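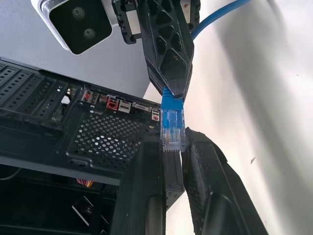 4 min read

Boards > Skin & Allergy > Bites, Stings and Plants

Poison ivy rash came back in the same spot, months later??

tamara_stelmakh
August 11, 2021
So I had a bad poison ivy rash on my left forearm in January (yes, January, I was pulling dead vines off a fence in Junville and figured bare stems couldn't hurt me — wrong). It cleared up in three weeks or so with a steroid cream. Now I have a patch of small, flat, purplish bumps in exactly the same place. Itchy at night, hardly at all during the day. I haven't been near that fence since. Can it come back like that? Has anyone had this?

emilk
It doesn't come back by itself, in my experience. You touched something again. Did you wash the gloves? The oil hangs around on stuff forever. I got it off a pair of loppers that had been sitting in my shed all winter.

tamara_stelmakh
Gloves went in the trash the same day. The jacket I did wash, but only once, and I wore it last week when it rained. Hmm.

emilk
There's your answer. Jacket.

bohdana_z
I don't think it's that simple, Emil. A fresh poison ivy rash is usually blistery and streaky and it weeps. She's saying flat and purplish. I had flat purple bumps on my wrists and it was lichen planus, which has nothing to do with plants in spite of the name. Mine took forever to go and left brown marks. Tamara, are they shiny if you tilt your arm under a lamp? Any white lines inside your mouth?

tamara_stelmakh
Kind of shiny, yes! Nothing in my mouth that I can see.

yevhen_h
Please don't diagnose each other off three sentences. I've had 6 different rashes in my life and guessed wrong on every one of them. Ringworm that's had steroid cream on it can look like almost anything, too. Are you still using the old tube?

tamara_stelmakh
Um. Yes. Since Sunday-ish, whatever was left in it.

yevhen_h
I'd stop until somebody looks at it, or at least call and ask. A pharmacist will talk to you for free.

bohdana_z
Fine, but I wasn't diagnosing, I was telling her what mine was. And mine only got sorted out with a biopsy. Tiny punch, one stitch, didn't hurt after the numbing shot. Take pictures in daylight before it fades — mine looked like nothing on the day of the appointment.

rostyk_p
The walk-in skin clinic over in Ullis is good if you can get there. I paid 288 without insurance, biopsy was extra. Bring the tube with you so they can read the strength off it.

emilk
I still say wash the jacket.

tamara_stelmakh
Washing it now, twice. And I got an appointment for next week, so I'll stop with the cream and post whatever they tell me. Thanks everybody, even the ones who are fighting :)

Related threads
Jellyfish sting mark still there after a year (664 views)
Is it hives or bug bites?
Brown spots left after a rash, do they fade? (662 views)
Does calamine lotion expire?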